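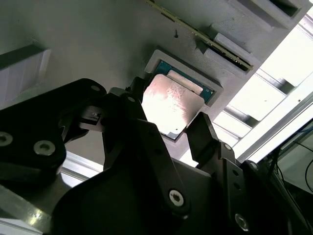

3. Ce que promettent les donneurs, et ce qu'ils font ensuite

3.1. Terrain et matériau

Les collectes de sang organisées dans les établissements d'enseignement ont ceci de commode pour le chercheur que tout le monde y signe quelque chose. À l'institut de gestion de Gelovham, chaque volontaire remplit un questionnaire médical, une fiche d'émargement et, à la sortie, un bulletin par lequel il déclare son intention de revenir. Ce dernier document n'a aucune valeur juridique. Il a en revanche une grande valeur sentimentale pour la direction, qui le fait relier.

Nous avons dépouillé 224 bulletins, signés lors de la collecte de mars 2018, et les avons rapprochés des émargements de la collecte suivante, tenue en juillet. Le rapprochement a été fait à la main puis vérifié par un programme écrit pour l'occasion. La charge de calcul était modeste : un processeur carré à capot métallique argenté, du type de la figure 2, passe l'essentiel d'une telle analyse à attendre que l'on corrige l'orthographe des patronymes.

3.2. L'intention comme genre littéraire

Les travaux sur la fidélisation traitent volontiers l'intention déclarée comme un indicateur avancé du comportement. Nos bulletins invitent à davantage de réserve. La case « Je reviendrai certainement » y est cochée par la grande majorité des signataires, y compris par plusieurs étudiants de dernière année qui devaient avoir quitté la ville avant l'été. Il faut rappeler que le bulletin est distribué dans la salle de repos, en même temps que le jus de fruits, et que l'on n'a le second qu'après avoir rendu le premier.

Shenoy, qui a conduit les entretiens, distingue 3 registres de réponse : la promesse ferme, la promesse conditionnelle (« si les examens le permettent ») et la promesse de politesse. Cette dernière se reconnaît à l'écriture. Le codage a été repris indépendamment par Keskin ; les désaccords ont porté surtout sur la deuxième catégorie, les examens ne permettant, selon elle, jamais rien.

3.3. Le cas des ajournés

Un donneur ajourné pour taux d'hémoglobine insuffisant ou pour tatouage récent repart sans pansement et, dans bien des cas, vexé. On attendrait qu'il ne revienne pas. Or les entretiens montrent des trajectoires plus variées. Une étudiante, écartée 2 fois de suite, s'est présentée une nouvelle fois en déclarant qu'elle en faisait désormais une affaire personnelle. Un enseignant ajourné devant ses propres étudiants a préféré, depuis, s'occuper de l'accueil, où il se montre fort sévère sur les pièces d'identité.

L'annonce de l'ajournement paraît ici décisive. Lorsque l'infirmière prend le temps d'indiquer un délai et un motif, les personnes interrogées parlent d'un report ; lorsqu'elle se contente de rendre la fiche, elles parlent d'un refus, parfois d'un verdict.

3.4. Limites

L'étude porte sur un seul campus et sur un intervalle court. Les 5 fiches illisibles ont été écartées de l'appariement, non sans regret pour l'une d'elles, dont la signature occupait toute la page. Enfin, l'absence à la seconde collecte ne distingue pas le donneur perdu du donneur en vacances, et juillet n'est pas le mois le plus favorable pour en juger. Les dons effectués entre-temps dans un autre centre, notamment celui d'Olstead, échappent également à nos registres.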